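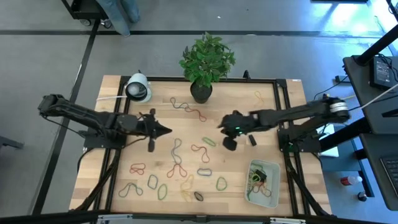 Detura 双臂工位,木质台面,散放环状带子与右前角的浅色塑料盒。

Detura 工位图集:安装、走线与日常保养
整理:Ans Kuipers
更新:2018年7月28日

本页汇总 Nendham 工作间 Detura 工位的安装要点和保养记录,供接手维护的人查阅。工位由两台黑色机械臂、一张浅色木台和外围黑色金属框架组成,控制端运行 Mandagi,夹爪备件向 Gekero 订购。电气图和备件清单另存,这里只写机械部分、走线和台面整理。

底座与安装板
两臂相对布置,各自固定在台面左右两侧的黑色安装板上,向中间伸入。安装板螺栓按对角顺序分两遍上紧,第一遍只带到贴合。上紧后在螺栓头与板面之间画一道标记线,巡检时看线是否错开。标记线错开的螺栓先拆下检查螺纹,再决定是否继续使用,不要直接补拧。

左臂肘部在部分姿态下会伸出台面边缘。示教新姿态时,肘部外侧的空间要一并检查,推车和椅子停到行程以外。软件限位在 Mandagi 的关节参数页里设置,改动后需重启控制端才生效。5月更换左臂安装板时漏做了这一步,旧限位继续跑了一个上午,后来把重启写进了换件单。

框架
后横梁先装,两侧导轨随后,前横梁最后。前横梁上的支架在两侧导轨调平后再锁紧。导轨与台面的间隙用塞尺逐点测,同侧前后差值不超过 2 毫米,超出时调整导轨端部垫片,台面本身不动。夹在后横梁上的小件拆装后容易偏转,每次动过都要重新对位。

走线
粗线缆沿两侧导轨走向前角,再离开框架。固定点之间留出余量,臂展到最远时线缆不得绷直,收到最近时不得落到台面上。检查方法是断开夹爪动作,以低速把每个关节从一端走到另一端,人站在急停旁边看线。外侧关节处的线缆单独看一遍,这里弯折最多,护套起白或变硬就换整根,不做局部包扎。

电源适配器放在侧面工作台附近,插头朝外。瓶装水不要放在适配器和键盘旁边,盖紧的也一样。

夹爪
指尖每天开工前擦拭一次,用无绒布蘸少量异丙醇,等完全挥发后再上电。抓取细带时指尖对齐误差比抓取块状物时明显得多,两指闭合后对着光看缝隙,缝隙应从根部到尖端均匀。歪斜时先松开指座螺钉重新靠齐,仍然歪斜再换指。本工位的指尖平均 3 个月换一副,换下的装袋写明日期和左右侧。

换指后必须重做零位。步骤:夹爪张开到底,在 Mandagi 中清除旧零位,低速闭合至接触,记录读数,张开,再闭合。共做 3 次,取中间值写入。三次读数相差较大时停止写入,检查指座有没有夹入碎屑。细带断裂后的小段很容易卡在这个位置,用塑料镊子取出,不要用金属工具撬。

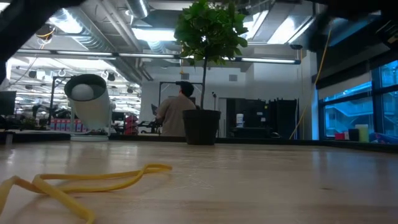

台面的清洁每班一次。木面较亮,天花板灯和窗户都会在上面留下反光,擦得不匀时反光更乱,识别浅黄和橙黄色物件时误检会增多。用拧干的湿布顺木纹擦,随后干布收一遍,不打蜡。细划痕不必处理。出现能挂住指甲的深痕时,用细砂纸顺纹轻磨,磨后吸尘,再检查导轨缝里有没有木粉。

光照
窗边的遮光帘位置要固定,开工前核对一次。一天之内窗光变化大,帘子动过以后,上午标定的曝光值到下午往往不能用。天花板灯全部打开,不要只开一部分。台面后侧的白色灯具和盆栽属于场景布置,挪动后须按布置图放回原处,植物浇水时把盆端离台面,盆底沥干再放回。叶片落到台上应随手捡走,它会被识别成待抓取物。

台面物件
环状带子和绳线分开存放,不混在同一个盒里。带子收进塑料盒前先抖开,缠成团的单独挑出来,手工解开后再投入使用。绳线摊平放置,不打结、不对折压紧,否则会留下折痕,下次铺开时不贴台面。换任务时先让两臂回到停靠位,按下急停,再伸手整理。只按暂停不够,Mandagi 在暂停状态下仍保持关节使能。

巡检周期
工位累计运行超过 200 小时后做一次全检,内容包括安装板标记线、导轨间隙、线缆护套、指尖缝隙和零位读数。全检当天不安排任务。读数直接填进工位旁的记录本,电子表格由 Ans Kuipers 统一录入,两处不一致时以记录本为准。

异常处理
右臂外侧关节在连续运行后偶有轻微异响,低速时听不到,提速后出现。目前的处理是停机冷却,检查端盖螺钉,然后空载跑一个循环。若异响仍在,记下关节角度和速度,停用该臂,等备件到了再拆。不要在现场开盖加脂,型号不对的润滑脂会损坏密封圈。

碰撞停机后,先拍下两臂姿态,再手动释放。释放时一人托住前臂,另一人操作控制端。复位完成后重做夹爪零位,并以低速空跑一遍当前任务,记录本里写清碰撞位置和涉及的夹爪编号。

待办
左侧导轨前端的线缆固定点还要再加一个,Gekero 的新指座到货后两侧一起换。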